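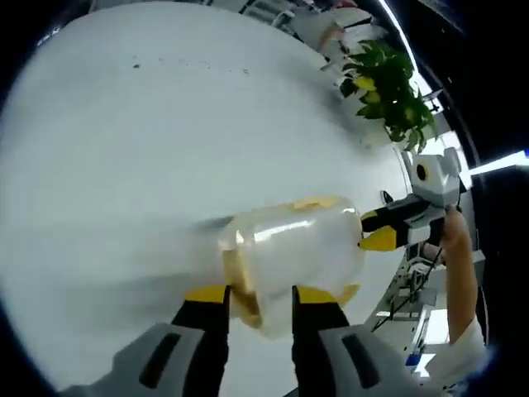 Bocal transparent à col fileté, couché au-dessus du plateau rond.

4. Remplir, fermer et vider les bocaux

Cette section concerne les bocaux en plastique transparent à vis de la série Nalletura, utilisés pour les produits secs ou en morceaux. Pour les boîtes à clapet, voir la section 5. Pour le lavage en machine, voir la section 6.

4.1 Avant de commencer

Choisissez une table stable, à hauteur de coude, avec un plateau lisse et clair. Les tables rondes conviennent bien tant que l'on travaille près du bord. Sur un plateau blanc, les miettes et les petits grains foncés se repèrent tout de suite et se ramassent plus facilement.

Il vous faut :
— le bocal et son couvercle ;
— un deuxième récipient ou un sachet pour recevoir le contenu ;
— un chiffon sec qui ne peluche pas ;
— une petite brosse ou une pelle de table ;
— un entonnoir large pour les produits fins.

Lavez-vous les mains et séchez-les complètement. Si vous portez des manches longues, remontez-les au-dessus du poignet ou serrez-les avec un élastique.

Attention : ne posez pas les bocaux vides sur un radiateur ou sous une lampe chauffante. La paroi supporte le contact prolongé jusqu'à 71 °C. Au-delà, le col peut s'ovaliser et le couvercle ne prend plus correctement sur le filet.

4.2 Contrôle du bocal

1. Tenez le bocal devant une source de lumière et faites-le tourner lentement. Les fêlures se voient mieux à la lumière rasante, surtout sur l'épaule et autour du fond.

2. Passez un doigt sur le bord du col. Il doit être lisse sur toute la circonférence. Un bord ébréché ne se ponce pas : mettez le bocal au recyclage.

3. Vissez le couvercle à vide, puis dévissez-le. Le mouvement doit être régulier du début à la fin. S'il accroche toujours au même endroit, nettoyez le filet avec une brosse à dents souple et recommencez.

4. Vérifiez que le joint est bien à plat au fond du couvercle. Un joint posé de travers laisse un jour d'un côté, visible quand on regarde le couvercle par la tranche.

Remarque : les fines rayures sur la paroi sont normales après quelques mois d'usage et ne gênent pas la fermeture. Elles rendent seulement le contenu un peu moins lisible.

4.3 Remplissage

1. Posez le bocal debout, col vers le haut, à une largeur de main du bord de la table.

2. Placez l'entonnoir. Pour les morceaux plus gros que l'ouverture de l'entonnoir, remplissez à la cuillère ou à la main.

3. Versez en plusieurs fois. Tapotez le fond du bocal sur le chiffon plié entre deux versements pour tasser le produit.

4. Arrêtez-vous sous la base du filet. Le modèle courant contient 600 ml à ce niveau. Un bocal rempli à ras bord se ferme mal, et les grains pris dans le filet usent le joint.

5. Essuyez le filet et le bord du col avec le chiffon sec.

6. Posez le couvercle bien à plat. Tournez-le d'abord dans le sens inverse des aiguilles d'une montre jusqu'au petit déclic, puis vissez dans le sens des aiguilles. Serrez à la main, sans outil.

7. Collez l'étiquette sur la paroi, à l'opposé du trait de niveau. Notez le produit et le mois de remplissage (par exemple « mars »).

Attention : ne remplissez jamais un bocal avec un produit encore tiède. La buée se dépose sous le couvercle et retombe sur le contenu.

4.4 Ouverture d'un couvercle dur

1. Tenez le bocal par le bas, la main bien à plat autour du corps. Une prise trop haute comprime la paroi sous le col et bloque davantage le couvercle.

2. Dévissez de l'autre main, d'un mouvement continu. Les à-coups font sauter le couvercle au moment où il cède.

3. Si le couvercle résiste, enveloppez-le dans un gant de caoutchouc et recommencez.

4. En dernier recours, passez le couvercle seul sous l'eau chaude du robinet, à 40 °C environ, bocal retourné et tenu au-dessus de l'évier. Séchez soigneusement avant d'ouvrir.

Vous pouvez aussi travailler bocal incliné, le col tourné vers la main qui dévisse. Dans ce cas, le contenu doit rester tassé du côté du fond. Gardez toujours le col plus haut que le fond jusqu'à ce que le couvercle soit retiré.

Attention : n'introduisez pas de couteau ni de tournevis entre le couvercle et le col. La garantie Celard ne couvre pas les cols marqués par un outil.

4.5 Vidage

1. Placez le récipient de réception au plus près du bocal. Pour les produits légers, le col doit arriver juste au-dessus de l'ouverture.

2. Prenez le bocal par la partie basse et inclinez-le doucement. Commencez à vider quand le contenu glisse de lui-même vers le col.

3. Faites tourner le bocal d'un quart de tour à la fois. Les morceaux collés à la paroi se détachent sans qu'il soit nécessaire de secouer.

4. S'il reste du produit au fond, redressez le bocal, décollez le reste avec une spatule souple et reprenez à l'étape 2.

5. Reposez le bocal debout avant de lâcher prise. Un bocal couché sur un plateau lisse roule facilement, surtout lorsqu'il est presque vide.

6. Revissez le couvercle, même si le bocal part au lavage. Les couvercles rangés à part se mélangent entre les tailles.

Remarque : à deux personnes, l'une tient le bocal et l'autre s'occupe du col ou du récipient. Convenez d'un mot avant d'incliner. C'est la méthode conseillée par Leidy Rengifo, de l'atelier de Santoso, pour les bocaux pleins et pour toutes les personnes qui manquent de force dans les poignets.

4.6 Nettoyage du plateau

1. Retirez tous les récipients de la table.

2. Rassemblez les miettes du centre vers le bord, avec la brosse sèche. N'utilisez pas de chiffon humide à cette étape : les poudres fines forment une pâte et laissent des traces.

3. Recueillez les miettes dans la pelle. Évitez de les faire tomber dans les pots de plantes placés près de la table, car elles moisissent en surface du terreau.

4. Passez ensuite un chiffon légèrement humide, puis un chiffon sec.

5. Vérifiez le dessous du rebord, où les grains s'accrochent volontiers.

Attention : si des câbles pendent à proximité du poste de travail, écartez-les avant de passer le chiffon humide.

4.7 Problèmes courants

Le couvercle tourne sans jamais serrer.
Le couvercle n'est pas de la bonne taille, ou le joint manque. Comparez avec le repère moulé sous le fond du bocal.

Le contenu reste collé en bloc.
Le produit a pris l'humidité. Videz le bocal, séchez-le ouvert pendant 7 heures et changez le joint avant de le remplir à nouveau.

Le bocal garde une odeur.
Remplissez-le d'eau tiède avec une cuillère à soupe de bicarbonate, laissez reposer une nuit, rincez. Lavez le joint séparément.

La paroi est devenue trouble.
Un dépôt de calcaire s'enlève au vinaigre blanc dilué. Si le voile persiste après deux passages, il est dans la matière et ne partira pas. Le bocal reste utilisable pour les produits secs.

Les joints de rechange se commandent par sachet, sous la référence Jindulitz indiquée au dos du couvercle. Précisez la taille du col et joignez si possible l'ancien joint à votre demande.

Rédaction de la section : Mireille Pons. Relecture : Yusri Wuisan.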